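Flerkix board > Control and perception > Pen tasks

Letter drawing: pen lifts off in the middle of long strokes

kmarchuk
Running a handwriting task on a whiteboard lying flat on the table. Glyphs come in as polylines, get resampled at a fixed arc length and go out as Cartesian waypoints in the board frame. Short strokes are fine. On long ones the line thins out and sometimes breaks near the far end. Position-only control, board plane calibrated by touching off at 3 points. Plane fit residual looks small. Planner log shows 1341 waypoints for the full letter set and none rejected. Is this calibration or control?

semeniuk_i
Both, probably. With three points the residual tells you nothing. A plane through three points always fits exactly, so whatever you are reading is rounding. Touch off on a grid and look at the residual again.

kmarchuk
Fair point, I had not thought about that. Will redo it on a grid.

Flat_Puma
Skip the calibration. Put a compliant axis along the board normal, set a constant force target and let the plane be wrong. We did this in Zedville and have not touched the plane fit since June.

semeniuk_i
I disagree with skipping it. If the normal is tilted, part of your force command leaks into the plane and the stroke drifts sideways. You won't see it on an "l" but you will on anything with a long diagonal.

Flat_Puma
Drifts by how much? At light pen loads friction swamps it.

semeniuk_i
Depends on your tangential stiffness. With stiff x and y it is small, agreed. He hasn't said what his is.

kmarchuk
Stiff in all axes at present, it's plain position tracking. No wrist force sensor, only estimated external torque at the joints.

y.tkachenko
Then be careful with the force target. Joint torque estimates get poor near zero velocity because of stiction, and pen contact is a small signal. I'd use impedance along the normal with the setpoint slightly under the surface, and no explicit force loop. Wrong depth then gives you a thicker or thinner line and doesn't go unstable.

Flat_Puma
That's still compliance along the normal, so we're arguing about very little.

y.tkachenko
No closed loop on a bad estimate. That was my objection.

woltandale_lab
Separate issue: how are you scoring the result? We segmented the ink by global threshold and the old erasing marks kept coming back as strokes. Subtracting a reference image taken before the first stroke helped with residue but did nothing for reflections, which move when the arm moves.

kmarchuk
Adaptive threshold, then skeletonise, then distance to the commanded polyline. Residue does get through. I was filtering on component length, which also throws away short crossbars.

woltandale_lab
Mask to a band either side of the commanded path first, then threshold inside the band. Park the arm at the same joint pose for both images or the subtraction is worthless.

semeniuk_i
The band hides gross errors, though. A stroke drawn completely off the path scores as missing ink and you lose the direction of the error. Keep an unmasked pass for anything the masked pass fails.

kmarchuk
Grid touch-off done. The board is bowed, higher in the middle than at the far rail, so the single plane was the main fault. Fitting a quadratic now, with impedance along the normal as Yurii described. Breaks are gone on the capitals, still checking the cursive set. Current board is attached.

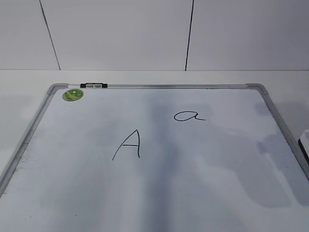 Should the depth setpoint be applied before or after resampling the path?
After resampling. The surface height has to be evaluated at each final waypoint, otherwise the interpolation cuts straight across the bow and the pen depth varies between points.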